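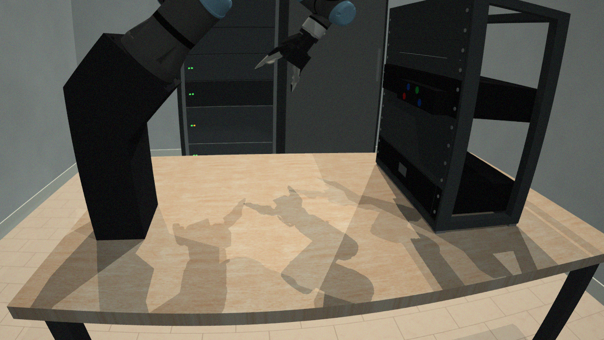
Page 2

Speaker notes: Moving a small archive without losing the order

Opening

Good afternoon. My name is Asmaa Chraibi. I look after the records at Jerwood, and this talk is about the move we made in August from the old building on the hill to the ground floor at Fernenen. I will talk for half the session and leave the rest for questions.

Ask how many people in the room have moved a collection before. Wait for hands.

Starting point

We had 1290 boxes. Most were standard size. The maps and the mill drawings were in flat folders, and those gave us most of the trouble. The shelf list we inherited was typed in the order the boxes had arrived, and the boxes had been put somewhere else long before my time. So the first job was a new list, made by walking the shelves.

Levente Farkas and I did the walking. One person read out the label, the other typed. We swapped at lunch. Where a box had no label we gave it a temporary number starting with T and kept going. Do not stop to open boxes at this stage. We lost a full morning to a box of letters from the Valdovinos estate before we made that a rule.

The numbering

Every box got a move number on the short end, in pencil, on a paper tag. The move number had nothing to do with the catalog number. It only said where the box stood in the line. People on our staff objected to this, and I understand why -- it looks like a second catalog, and nobody wants two. We threw the tags away when the move was over.

Kornél Győri drew the plan for the new shelves. He worked backward from the far wall, so the first box off the truck went to the farthest bay. If you take one thing from the handout, take his plan.

(Pause here. Handouts are by the door.)

The truck and the crew

We hired Wekura for two days. They usually move offices, and they were good with carts and bad with the idea that order mattered. On the first morning a cart was loaded from both sides and we had to sort it out on the sidewalk. After that Kristóf Bakos stood at the loading door and called each number before the box went on. It slowed things down a little. We still finished the second day before 5:00.

Flat folders went separately, in our own van, lying down, with boards between them. Drive slowly. Tie nothing over the top of them.

Cost

The whole move came in under our limit of 3000 dollars, not counting staff time. The crew was the biggest part. Tags, pencils and boards were small money. If someone asks about insurance, say we extended the policy we already had and it took one phone call.

What went wrong

Two boxes ended up in each other's places and we found them in the final check. One shelf was set too low for the taller boxes and had to be raised with everything already on it. The reading room opened a week late on account of the lights.

The final check is worth the time. Jenő Bárány read the list aloud and I touched every box. He had not worked on the move at all, and he caught three mistakes in the typing that the rest of us had looked at for weeks.

Questions

Likely ones: how we handled requests during the closure (we took names and wrote back afterward), and whether we would use barcodes next time. For a collection our size, I would use pencil again. Repeat each question into the microphone before answering.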